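Grain Export Monitoring Analyst (Black Sea and Danube)

Drakeck, Trade and Food Supply Unit
Location: Brulludcombe office, with up to two days a week remote
Contract: fixed term, 18 months, full time
Reports to: Arwel Yorath, Head of Shipping Data
Reference: 504

Drakeck is recruiting one analyst to maintain its record of grain and oilseed shipments from Black Sea and Danube ports and to write the weekly note that goes out to subscribers. The post replaces a half-time role and has been regraded.

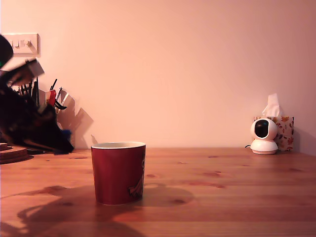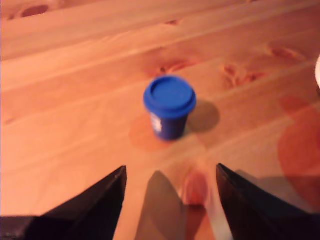 The record was started as an internal spreadsheet and moved to a database last winter. It holds one row per vessel movement, with fields for load port, declared cargo, declared tonnage, inspection dates, discharge port and the country of final delivery where that can be established. At the last close it held 1700 rows, of which 414 still lack a confirmed final delivery country. Closing those gaps is the first task of the new analyst.

Background to the post

Subscribers to the weekly note are mostly government purchasing offices, food aid buyers, freight insurers and a small number of newspapers. Their questions have changed over the past year. Earlier requests were mainly for port throughput. Current requests concern where cargoes end up, which buyers hold them, and whether a cargo that discharges in one country is milled there or shipped onward. Public statements on these points by governments on different sides often disagree, and some of them use the same shipping figures to support opposite claims. Drakeck does not take a position on those claims. The unit publishes what the shipping record supports, states the method used, and marks the rows that are unresolved.

The distinction between discharge port and final delivery is the source of most errors in this area. A cargo of wheat may be unloaded, cleaned, milled and re-exported as flour under a different customs heading. If the analyst counts only the first discharge, the importing country looks like a large consumer when it is a processor. If the analyst counts both legs, the tonnage is entered twice. The unit has a written rule for this (Method Note 3), and the successful candidate will be expected to apply it consistently and to propose changes where it does not fit.

Main duties

1. Enter and check vessel movements each working day using position data, port agent notices and published inspection lists.

2. Reconcile declared tonnage with draft survey figures where these are available. Differences above the tolerance in Method Note 3 are logged and reported to the Head of Shipping Data.

3. Trace onward movements of cargoes that discharge at processing or transshipment ports.

4. Write the weekly note. The note is two pages long and contains a table of departures by commodity, a table of deliveries by region, and a short text on anything that affected flow, such as weather closures, inspection backlogs, rail delays at border crossings or changes in insurance terms.

5. Answer subscriber queries on method. Queries on policy are passed to Marilou Fajardo, Publications Editor.

6. Maintain the corrections log. Every change to a published figure is entered with the old value, the new value, the source and the date.

7. Prepare the data annex for the half-year report, which closes in November.

8. Cover for the fertilizer analyst during leave. Training is given. The fertilizer record uses the same database structure with 923 rows at present and a lower rate of daily entries.

The post does not involve price forecasting. Candidates whose main interest is in futures markets should note that the unit does not hold a trading data license and has no plans to buy one.

Required

A degree in economics, geography, agricultural science, statistics, maritime studies or a related subject, or at least four years of equivalent work in freight, grain handling, customs or port agency.

Working knowledge of SQL. The candidate should be able to write a join across three tables, explain why a row count has changed after it, and correct the query.

Ability to read shipping documents, including bills of lading, phytosanitary certificates and draft survey reports.

Written English suitable for publication with light editing. The weekly note is edited once, on the afternoon it is issued, and there is no second round.

Reading knowledge of Ukrainian, Russian, Romanian or Turkish. One is sufficient. A second is counted as an advantage at shortlisting.

Desirable

Experience with vessel position data, including known problems such as switched-off transponders, duplicate identity numbers and false positions.

Knowledge of river barge traffic on the Danube. Barge records are less complete than sea records, and the unit currently enters them by hand.

Familiarity with customs tariff codes for cereals, oilseeds, vegetable oils and milled products.

Some scripting in Python or R. Most of the daily import runs through a set of scripts written in Python. The analyst will not be asked to rewrite them but will need to find out why one has failed.

Tools and data sources

The unit uses PostgreSQL for the main record, a shared spreadsheet for the daily check sheet, and Fidasport for vessel positions. Port agent notices arrive by email and are filed by port and date. Candidates are not expected to know Fidasport before starting. It has a web interface and a bulk download, and the manual can be read in an afternoon. Commercial freight reports are supplied by Marquez under a license that allows internal use only. Figures from these reports may be used to check a row but may not be quoted in the weekly note.

Hours and working pattern

The standard week is 37.5 hours. The weekly note is issued at 4 p.m. Brulludcombe time on the last working day of the week, and the analyst must be in the office or reachable by phone from 9 a.m. on that day until the note is sent. Inspection lists are sometimes published late in the evening. The analyst is not required to enter them the same night. When a route closes or reopens at short notice, the Head of Shipping Data may ask for a special bulletin, and time worked outside standard hours for this purpose is returned as leave at time and a half.

No travel to port areas in the conflict zone is required or permitted under this contract. One trip per year to a port in Romania or Turkey is possible, subject to budget and insurance.

Pay and terms

The post is graded at Analyst Level 2. The salary band for the grade is sent with the application pack. Starting point within the band depends on experience and is set before an offer is made. It is not reviewed in the first six months.

Annual leave is 27 days plus public holidays. The pension contribution is matched up to 6 percent of salary. There is a three-month probation period with a written review at the end of weeks 6 and 12.

Drakeck can support a work visa application for this post. Candidates who need a visa should say so in the cover letter so that the start date can be planned. This does not affect shortlisting.

Conflicts of interest

Applicants must declare any current paid work for a grain trader, shipowner, charterer, freight insurer or government body, and any such work in the past 24 months. A declaration does not rule an applicant out. Staff in the unit may not hold positions in agricultural commodities or in the shares of companies named in the record. The restriction extends to members of the same household and continues for three months after leaving.

Contact with journalists goes through the Publications Editor. Analysts are sometimes contacted directly after the weekly note is issued, usually with a request to confirm a figure that has appeared in a speech or a news report. The analyst may refer the caller to the relevant table and should not comment on the speech.

How to apply

Send the following as one PDF file:

A CV of no more than two pages.

A cover letter of no more than one page, stating which required languages you read and to what level.

A writing sample of 600 to 900 words on any subject involving trade or transport data. Published and unpublished work are both accepted. If the sample was edited by someone else, state this.

The contact details of two referees. Referees are contacted only after interview and only with the applicant's agreement.

Applications go to the recruitment inbox given in the application pack, with reference 504 in the subject line. The closing date is 21 August 2022, at noon Brulludcombe time. Files that arrive after noon are not opened.

Selection

Shortlisted candidates will be sent a practical exercise. It consists of 40 anonymized vessel rows containing errors of several kinds, a copy of Method Note 3, and a short list of questions. Candidates have three hours and may use any software. The exercise is marked by two members of the unit without sight of the CV. Partial answers are marked, and a candidate who cannot resolve a row should state what further source would be needed.

Interviews last 50 minutes and are held by video or in person. The panel is Arwel Yorath, Marilou Fajardo and one analyst from another unit. Questions cover the exercise, shipping documents and one recent change in grain routes chosen by the candidate.

All applicants will receive a reply. Candidates who complete the exercise may ask for their marks and written comments.

Questions about the duties of the post may be sent to Arwel Yorath through the recruitment inbox. Questions about pay, visas or adjustments to the exercise or interview should be marked "Personnel" so that they are not seen by the panel.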